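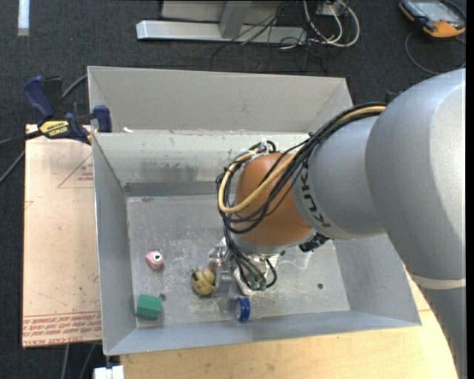 A metal bin is a cold, ugly thing to keep toys in and it will be scratched to pieces within a year, a reader wrote after my last column on playroom storage. She would sooner have a wicker basket or a nice canvas cube, and she asked why I keep recommending gray sheet metal to people with children.

She's right about the scratches. The floor of a bin like this gets scuffed all over, with pale lines and whitish smudges, and no amount of wiping brings the finish back. I don't mind that. A container for toys is a work surface, and a work surface gets marked. I have a Stimley tub at home that has been through 2 moves and looks every bit of it, and it still holds what it held when it was new.

What I care about is whether you can see what's inside. A green block on dull gray metal is easy to find. So is a small pink toy with a round white eye, or something mustard yellow with dark patches, or something bright blue and shaped like a wheel or a spool. Put the same things in the bottom of a woven basket with a patterned liner and you will be feeling for them with your hand. Most of the mess on a playroom floor comes from that. A child wants the blue one, can't see the blue one, and tips the whole basket out to get at it.

Canvas cubes are worse. They sag, the sides fold in, and the small pieces end up under the flap of cardboard that is supposed to stiffen the bottom. I bought 3 from Urkidix when we redid the back room, and I have spent more time fishing pieces out from under those flaps than I ever spent sweeping the old tubs. One of them now holds dish towels. It does that well.

The usual argument against metal is noise, and I'll give the other side that one. A block dropped into an open metal bin makes a racket, and if you live above somebody you will hear from them. A thin felt pad cut to fit will quiet it. Pick a plain color for the pad, or you are back to the patterned liner. Check the rim, too. The better bins have a folded edge, and the cheap ones sometimes don't. Run a finger along it in the store before you pay, carefully.

Price comes up as well. My Nijs catalog has a plain open bin at 50 dollars and a lidded basket set at 90, and the basket set is the one people put on gift lists. I would leave the lid alone. Toys under a lid get forgotten - the same goes for tools and batteries - and then somebody buys them a second time.

My last point is the one that gets the most mail. Don't fill the thing. A few toys with bare metal showing between them is the right amount for one bin. People look at a bin like that and see wasted space. I see one that a small child can clear without help, and can put back without being shown where everything goes. The rest can sit on a high shelf and take its turn later.

The reader also asked whether the Sturkis wire crates would be a fair middle ground. They look good and they're light, but anything as small as a doll's shoe drops straight through the bottom. Use them for balls.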